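Washing for a small town: a conversation with the owner of the Werkby laundry
June 2, 2022

The laundry on the main street in Werkby opens before the bakery does. Its owner has run it for 9 years, and before that she drove the delivery van for the previous owners. She agreed to talk while the first loads were on, provided we left her name out of it. "Everyone here knows who I am anyway," she said.

Most of the work is towels, sheets and net curtains, and she has firm opinions on all of them.

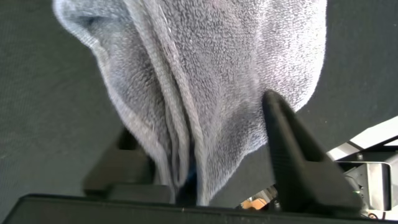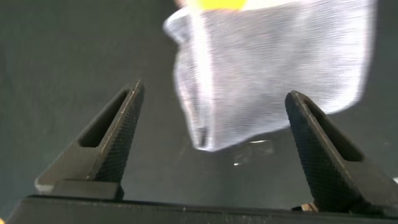

Not everyone in Werkby shares those opinions. One customer, waiting by the counter with a bag of sheets, said she had used fabric softener on her towels for years and wasn't about to stop, whatever she was told in the shop.

The owner had heard this before. "She likes them soft, and they are soft," she said. "Then she gets out of the shower and they push the water around. Softener leaves a coating on the loops. I tell people to skip it for a month and see."

She uses less detergent than most people would guess. The water in Werkby is soft, and too much powder stays in the cloth. In Stokbridge, where she grew up, the water is hard and her mother used double. "People move here from Stokbridge and keep measuring the same way. Then they bring me grey sheets and ask what's wrong with their machine."

Curtains are a seasonal job. They come in during October, when people start cleaning ahead of the summer visitors, and she washes them cool in mesh bags with a short spin. She prefers to hang them damp. The weight of the water pulls most of the creases out, and she would sooner not put an iron near them at all. Old ones are a risk. Sun rots the fibres along the window side and you can't always tell until they are wet. She has customers sign a slip for anything older than ten years.

The big change came when the motel at Plonel closed its own laundry and sent the work to her. That added 4,000 pieces a month in the busy season and 2,000 in the quiet one. She bought a second dryer from Clegg, the equipment dealer, and paid it off over three winters. "I didn't sleep much that first year," she said. "The dryer was fine. It was the folding. You can buy a faster dryer but you still have to fold."

She folds towels in thirds along the length and then in half twice, with the hems tucked inside. The motel wanted them rolled. She tried rolling for a week and went back to folding, and the motel has not raised it again.

Costs have gone up. Her last gas bill was $1,556, and she put the price of a service wash up by a dollar in response. She lost a few regulars over it and some have come back. She has no plans to put in card-operated machines, although the salesman keeps calling.

Asked what people could do better at home, she thought for a while. "Shake things out before you hang them. Clean the filter. Don't fill the drum to the top, the clothes need room to drop." She also thinks towels should be washed on their own, away from anything with a zip, and that a pulled loop should be snipped off with scissors and never tugged.

By then the first dryer had finished and the customer with the sheets had gone. The owner opened the door, felt the load with the back of her hand and gave it another five minutes.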